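Castisgate House — Winter Walk-Through Checklist, With Comments

Building: Castisgate House, ground floor and upper floor
Walked by: Jasmina Kolev
Comments checked by: Obaidul Barua
Date: Wed 13 December

Marks used: OK, FIX (do it this month), WATCH (look again at the August walk-through), N/A.

I love doing this walk-through, and I know that makes me odd. It's the one morning in the year when I get to open every door, crawl behind the water heater and find out what the old place has been up to. If you are taking over a floor from me next time, please write comments! A page of check marks is no use to the person who has to buy the parts.

1. Front entry and porch

1.1 Steps clear, treads sound — OK. The new grit strips are wonderful underfoot.
1.2 Handrail tight at both ends — FIX. Lower bracket moves if you lean on it. Two longer screws should do it.
1.3 Porch light and sensor — OK. Comes on well before you reach the steps now that the ivy has been cut back.
1.4 Door closes and latches by itself — WATCH. It latches nine times out of ten. Closer arm may want a quarter turn.

2. Smoke and carbon monoxide alarms

2.1 Press test on every alarm — OK. All loud. The upstairs landing one is very loud and I have apologized to the Wickramasinghe family next door.
2.2 Date on the back of each unit — FIX. The one outside the back bedroom has passed its replacement date. Matching Dredon unit is in the supply closet, top shelf.
2.3 Carbon monoxide alarm near the boiler — OK. New battery fitted, date written on masking tape.
2.4 Fire extinguisher, needle in the green — OK. Tag initialed.

3. Water heater and plumbing

3.1 Temperature at the farthest tap — OK. 120 degrees exactly after a minute of running. I was delighted. Last year we chased this number all morning.
3.2 Relief valve and discharge pipe — OK. Dry at the end, nothing stacked in front.
3.3 Under-sink traps — FIX. Downstairs bathroom has a slow drip at the slip nut. Bowl put under it, nut tightened by hand, needs a new washer.
3.4 Outdoor tap shut off and drained — OK.
3.5 Pipe wrap in the crawl space — WATCH. One section by the vent has slid down. I pushed it back up and taped it, but I wouldn't trust the tape through a hard freeze.

4. Kitchen, wall cabinets and counter

4.1 Cabinets fixed firmly to the wall — check with doors open and one hand flat under the bottom rail. Push up gently, then pull toward you. No movement allowed. OK.
4.2 Hinges — open each door all the way and let go. It should stay put. OK, after a half turn on one top screw.
4.3 Handles and knobs — grip and twist. FIX for any that turn. A dab of thread glue is plenty.
4.4 Shelf pins — all four in and fully seated. WATCH. I'd like to swap the plastic ones for metal when we next have an order going in.
4.5 Heavy things low down — the big casserole dishes should live in the base units. Nothing heavier than a dinner plate above shoulder height, please.
4.6 Open doors at head height — close them as you go. I have the bump on my forehead to prove I don't always follow my own list.
4.7 Backsplash and counter joint — run a finger along the sealant. OK.
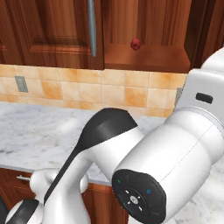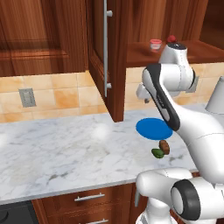
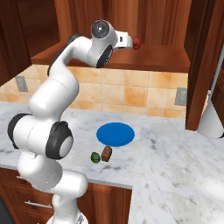 5. Kitchen, electrical and cooking

5.1 Test and reset buttons on the counter outlets — OK. Both tripped straight away and reset cleanly.
5.2 Cords — FIX. The Cumero kettle cord has a nick near the plug. Kettle is out of use and has a tag on it. Please don't take the tag off because you want tea!
5.3 Range hood filter — OK. Soaked, scrubbed and back in. Very satisfying job.
5.4 Gap behind the range — OK. Swept out. Found the missing measuring spoon.
5.5 Fire blanket within reach of the cook — OK. It hangs by the door.

6. Stairs and upper floor

6.1 Stair carpet tight to every tread — WATCH. Slight lift near the top.
6.2 Banister height — OK. Measured at 40 inches on the landing.
6.3 Window stops in the bedrooms — OK.
6.4 Tall furniture strapped to the wall — FIX. The bookcase in the back bedroom was moved for painting and the strap was never put back on. Do this one first.

Comments from Obaidul

Agree with all of the above. I have gone back over the handrail (1.2) and I'd use a bolt through to the far side — the wood is soft where the old screws sat. Bookcase strap (6.4) is done, I did it while Jasmina was still in the crawl space. On 3.5, I can bring proper foam sleeves, 23 feet of it left over from my own place.

Still open: 1.2, 2.2, 3.3, 4.3, 5.2. Receipts in the blue folder. Initial each line when it's finished.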